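The visit to Klinhom in July was arranged through Cloleck, the broker that clears our forward book. The aim was to see how an industrial exporter hedges its currency exposure in practice. Our host was Yusri Jugah, who runs the treasury desk.

## Exposure

Klinhom invoices mainly in US dollars and pays wages and rent in Swiss francs. Net exposure is long dollar. The desk forecasts receipts by month and updates the forecast after each order review. Orders below 4,000 dollars are pooled and treated as one line. 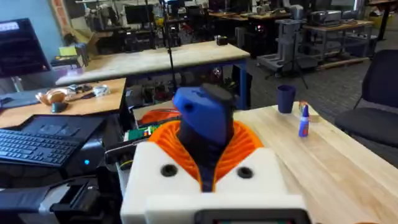

*Gripper with blue block and orange collar.*

The firm books at two rates. Sales uses a fixed budget rate, set once a year. Treasury marks the same receipts to the daily fixing, and the gap is reported as a separate item. Jugah said the gap caused arguments until the two figures were put on one sheet.
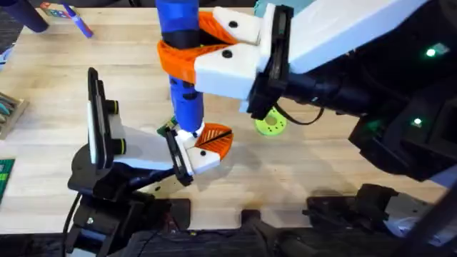 ## Hedging

Cover is built in layers, with the nearest quarter hedged most heavily. Only outright forwards and plain swaps are allowed. Options were tried under the previous policy and dropped on cost - the premium was charged to sales, which objected.

Dealing takes place between 9 am and noon. Each trade needs quotes from two banks, and the ticket goes to Ulmont for matching. The July file held 1,258 tickets, of which 16 were open queries. Most of these concerned value dates that fell on a US holiday.

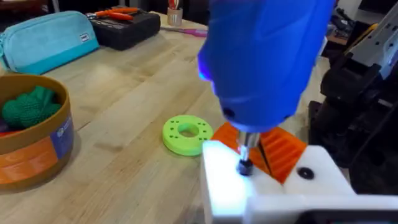

*Drill and hex socket bit on a white block.*

## Systems

Rates come in through Olberg, a feed with a delay of 5 seconds on the basic licence. The desk finds this adequate for forwards. We would not use it for spot orders with tight stops, and Jugah agreed. Limits are checked before the trade is sent, but the check reads the previous night's balances, so a large morning receipt does not free up any room until the next day.
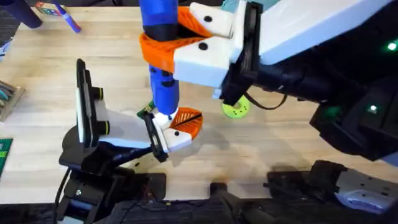
*Two arms at the wooden table, blue cylinder between them.*

## Points to follow up

- Ask Cloleck for its margin terms on forwards beyond one year.
- Compare our roll dates with Klinhom's. Theirs avoid month end.
- Get the swap point history from Olberg in a format we can load.

Jugah will send the blank version of the two-rate sheet.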